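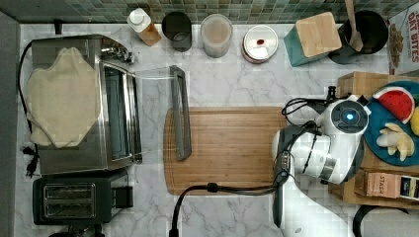
*Last updated: 16th January, by Baldur*

**Ticket 2412 – kitchen sockets keep tripping**

Hi all, me again! I've moved my notes over from the old thread so Tomás doesn't have to scroll through everyone's replies to find the bits he needs.

Quick recap. The breaker for the kitchen ring has been going off on and off ever since September, nearly always at breakfast. The lights stay on, the fridge stays on (thank goodness), but every socket along the worktop goes dead. The board is the Kovstead one in the hall cupboard, and it's switch 16 that drops.

What I've tried so far:

- Kettle on its own – fine, boiled it twice over.
- Toaster on its own – fine.
- Toaster oven on its own – fine for a whole tray of potatoes, 52 minutes.
- Toaster oven and kettle together – tripped after 2 minutes. Did it again the next morning, same result.
- Toaster oven and toaster together – held, but I only did one round of toast, so I wouldn't read much into that.

Then it went off overnight with nothing switched on at all, which rather spoiled my theory that we were just greedy with the plugs. The dishwasher (the Muris) was still plugged in, so I've pulled that out and left it out.

**Reply from Tomás Mac Giolla:** Leave the dishwasher unplugged and don't keep resetting the switch if it won't stay up. I'll bring the tester and check the socket behind it for damp.

Lovely, thanks Tomás! Washing up by hand till then. No trips since I unplugged it, kettle and oven together still to be tried again.

Status: open, waiting on visit.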